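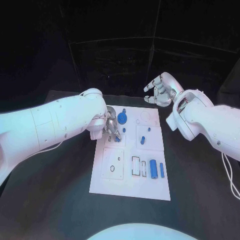 Quiénes somos

Grikside es una empresa dedicada a los ensayos de manipulación con robots de dos brazos. Diseñamos y fabricamos kits de montaje, los entregamos con su documentación y ofrecemos un servicio de evaluación a empresas, centros de formación profesional y laboratorios universitarios que necesitan saber qué puede hacer una mano robótica con piezas pequeñas antes de comprarla o de ponerla en una línea.

Empezamos en un taller de mecanizado, Talleres Clendevley, que hacía utillaje para terceros. Varios clientes pedían lo mismo: una placa con alojamientos y un juego de piezas para probar una pinza nueva. Cada uno traía su plano y ninguno se parecía al anterior, así que los resultados de un cliente no servían para otro. Preparamos una placa común, con medidas fijas y tolerancias publicadas, y de ahí salió el primer kit. El taller sigue siendo nuestro proveedor de mecanizado y compartimos nave con ellos.

Qué ofrecemos

El kit Haque es nuestro producto principal. Consta de una placa de montaje blanca y de un juego de piezas azules que se colocan sobre ella, entre ellas cilindros de distinto grosor y longitud y una pieza con brida. La placa tiene zonas elevadas y rebajadas, con ranuras y agujeros. El contraste de color es intencionado: facilita el trabajo de las cámaras y también el de la persona que revisa después las grabaciones.

El kit se puede usar con un solo brazo, pero está pensado para dos. Algunas tareas piden que una mano coloque la pieza mientras la otra espera o sujeta. El manual incluye 16 ejercicios ordenados por dificultad, desde recoger una pieza de la mesa hasta insertarla en una ranura con poca holgura. De cada ejercicio se indica la posición inicial, la posición final y lo que se considera un fallo. Una pieza que queda torcida cuenta como fallo aunque haya entrado.

Las piezas se venden también sueltas. Se desgastan con el uso, sobre todo en los bordes, y recomendamos cambiar el juego completo cada 500 inserciones. Mezclar piezas nuevas y gastadas altera los tiempos y hace difícil comparar una serie con otra.

Clendov es el servicio de evaluación. El cliente nos envía su mano o su brazo, o bien nos desplazamos nosotros con el kit. La evaluación estándar dura 4 días: uno de montaje y calibración, dos de ensayos y uno para repasar los datos con el equipo del cliente. El informe recoge unas 50 repeticiones por ejercicio, con los tiempos, los fallos y el punto en que se produjo cada uno. Entregamos las grabaciones completas, también las de los intentos fallidos.

No publicamos comparativas entre marcas. Los resultados pertenecen a quien encarga el ensayo y no los cedemos a otros clientes ni los usamos en nuestra publicidad.

Lo que el kit no mide

Conviene aclararlo antes de un pedido, y lo repetimos en cada presupuesto. El kit Haque no mide la fuerza máxima de agarre ni la resistencia de una mano a los golpes. Tampoco sirve para piezas blandas, cables o envases. Si su aplicación va por ahí, podemos estudiar una placa a medida, aunque el plazo es más largo y el precio se calcula aparte.

Tampoco incluye robot, mesa ni cámaras. La placa se apoya sobre cualquier superficie plana. Recomendamos una mesa oscura y mate para evitar reflejos, y un fondo liso si se va a grabar.

El equipo

La responsable técnica es Fidelina Puma, ingeniera mecánica, que firma los informes de evaluación y atiende las consultas sobre tolerancias. El resto del equipo se reparte entre diseño de piezas, programación y ensayos. Quien programa un ejercicio para un cliente no es quien luego lo puntúa.

Centros de formación

Los centros públicos de formación profesional tienen un precio reducido para el kit y pueden pedir el manual en español o en inglés. Prestamos un kit de muestra por un mes, con los portes a cargo del centro. En julio no hay préstamos: es cuando revisamos todos los kits, medimos las piezas y sustituimos las que están fuera de tolerancia.

Visitas y contacto

Se puede visitar la sala de ensayos con cita previa. Para pedir presupuesto, indique en el formulario el modelo de brazo y de mano, el tamaño aproximado de las piezas que maneja en su proceso y si necesita el ensayo en sus instalaciones o en las nuestras. Los pedidos de piezas sueltas se tramitan desde la sección Recambios y requieren el número de serie de la placa, grabado en la cara inferior.

Página actualizada el 23/08/2020.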